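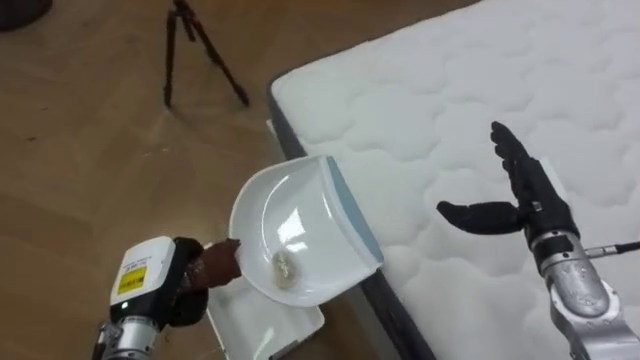
**Quem pode entrar no Clube Skirnodano?**

Qualquer estudante matriculado na escola, do 9.º ao 12.º ano. Não é preciso saber programar nem ter tido robótica antes. Quem nunca escreveu uma linha de código começa pelas sessões de introdução, que ocupam as primeiras semanas de cada período, e depois escolhe um grupo.

**Quanto custa?**

A quota é de 15 euros por período e inclui o material de consumo (parafusos, abraçadeiras, fita, pilhas). O computador portátil pode ser o do aluno ou um dos que ficam no armário da sala. Os portáteis do armário não saem da escola.

**Quando são as sessões?**

Todas as quintas-feiras, às 18 horas. Na época de testes há sessões mais curtas, e o horário é afixado à porta da sala. Quem faltar a duas sessões seguidas sem avisar perde o lugar no turno do robô, mas continua no clube.

## O projeto deste ano

**Em que consiste o projeto Norari?**

O grupo prepara um robô humanoide para tarefas domésticas num quarto: varrer pequenos detritos com escova e pá, recolher objetos de cima do colchão, arrumar. Cada tarefa é dividida em passos e cada passo tem uma ficha com a posição inicial dos objetos, o que a mão esquerda faz e o que a mão direita faz. As fichas são escritas pelos alunos e revistas por outro par antes de irem para o robô.

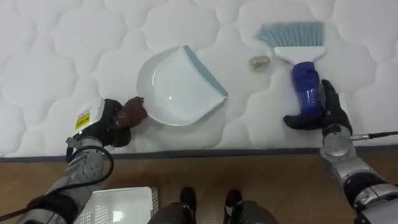

**Que linguagem de programação se usa?**

Python, em quase tudo. Os alunos mais velhos que queiram mexer no controlo de baixo nível podem trabalhar em C++, mas não é obrigatório. O código fica no repositório do clube e as alterações entram depois de outra pessoa as ler.

**Quantas pessoas trabalham com o robô ao mesmo tempo?**

Três por turno. Uma opera, outra tem a mão no botão de paragem e a terceira toma notas. Os papéis rodam a meio da sessão. Os restantes ficam atrás da linha ou a trabalhar nas mesas.

**O que se regista em cada tentativa?**

O nome da tarefa, a versão do código, a disposição dos objetos e o resultado. Usam-se só três resultados: completo, parcial e falhado. No ano letivo passado o grupo fez aproximadamente 300 tentativas, e a folha continua disponível para quem quiser comparar.

**Que regras de segurança há na sala?**

- Cabelo preso e nada de fios, pulseiras ou cachecóis.
- Ninguém entra no espaço do robô com os motores ligados.
- Os cabos no chão não se pisam nem se puxam.
- Antes de mudar um objeto de sítio, carrega-se na paragem e espera-se pela confirmação de quem opera.
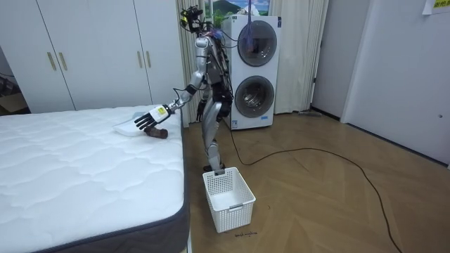

As regras aplicam-se também às visitas, incluindo pais e antigos alunos. Quem as quebrar duas vezes no mesmo período passa a trabalhar só na parte de simulação até ao período seguinte.

## Competição

**O clube participa em concursos?**

Sim, na Taça Stakalley, em fevereiro. Cada equipa apresenta uma tarefa à escolha e outra sorteada no próprio dia. O regulamento pede também um relatório com o máximo de 4000 palavras, que conta para a nota final. Quem escreve o relatório tem de ter estado nos ensaios.

**Posso entrar a meio do ano?**

Pode, se houver vaga. A inscrição faz-se na secretaria com a ficha assinada pelo encarregado de educação. Para a equipa da Taça, a lista fecha antes das férias de Natal.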